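Workshop Notebook / Varard Theater / Props and Scenic / Entries, July

Search entries Go

July – afternoon entry, props workshop

Work continued on the tavern act for the Narent touring production. The director's office has confirmed that the toast will be sung standing, with the chorus on both sides of the long table. The goblets must therefore survive being set down hard on the beat, nine performances in a row, without repair between towns.

Two finishes were compared on the resin goblets. The first, a shellac coat over bronze powder, looked well under the work lights but marked wherever a thumb rested. The second, the Skellance two-part varnish, took longer to cure and came out slightly too yellow. A thin gray wash under the varnish corrected most of this. Seven goblets have been finished in this manner and are set aside for the principals. The chorus goblets will follow once the color has been approved from the stalls.

The letter for the second act was also reviewed. The tenor tears it at every performance, so 100 copies are to be printed on the soft cream stock. The stiffer paper used at the first staging rehearsal made a sharp noise over the oboe solo, and the conductor has asked that it be withdrawn. Copies should be folded in thirds, not quarters, to match the blocking notes.

The dagger remains an open matter. The Rathnayake spring mechanism retracts cleanly when held level but catches when the wrist is turned down, as it is in the final duet. Filing the collar helped a little. A replacement collar in nylon will be tried before the piano dress rehearsal. Until then the solid rubber dagger is to be used, including in the studio.

Stock number 404 (tavern lantern, large) is still listed as on loan. Colleagues with knowledge of its return are asked to enter it in the register.
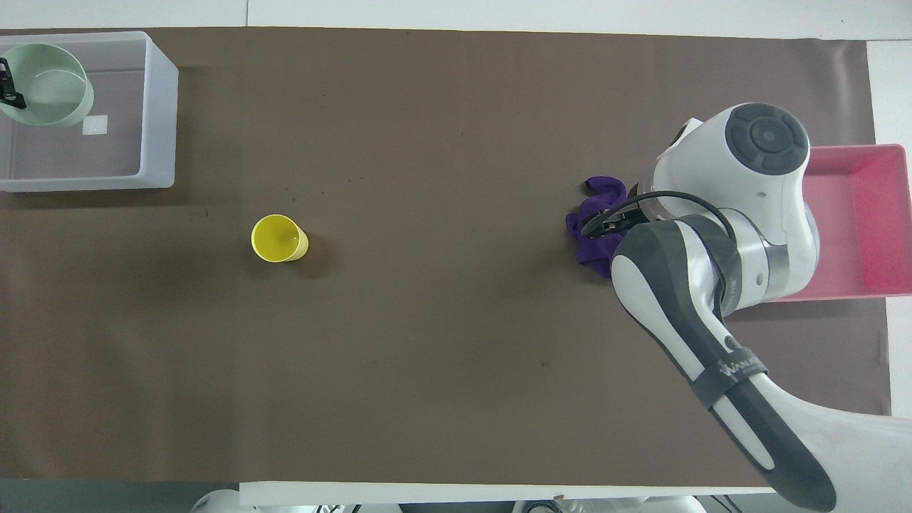

Frosted plastic bin on the brown mat.

Outstanding: second coat on the tray handles; felt for the goblet bases; reply to the touring office on crate sizes – they have asked for inside measurements only.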